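Three days in Grostcombe, and mostly the food

I have been meaning to write this up since we got back, but the washing had to come first, and then my sister came to stay, so forgive me if I muddle the order of things.

We went down in early March, before the season starts, when half the shutters on the front are still closed and you get the harbour wall to yourself. The bus from Sakinholm takes an age (it stops at every farm gate, I swear) but the last 2 miles, dropping down through the gorse with the sea opening out in front of you, are worth every bump.

The first evening we ate at Isaksson, up the steps behind the chapel. There are only 16 seats, so do ring ahead. I had smoked mackerel with pickled cucumber and a rye bread so dark it was nearly cake — I would have taken a loaf home if they had let me! Garnet Lemieux, who cooks and seems to do most of the serving as well, told us the mackerel comes off a boat you can see from the window.

Next morning we walked out to Arham point. It is a climb of more than 400 feet and I stopped twice to "admire the view", but there were seals below the cliff and I had a cheese scone in my pocket, so no complaints from me.

A pen pot on the table:
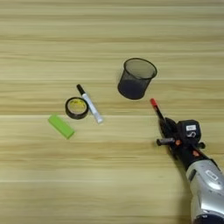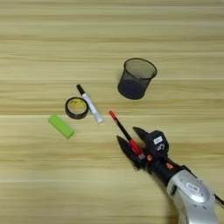
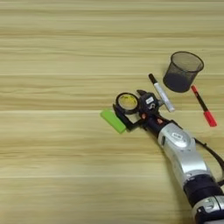 Getting there and where we stayed

We had a room over the bakery, small and very warm, with the smell of buns coming up through the floor from five o'clock. Bring proper boots, and some cash for the bus.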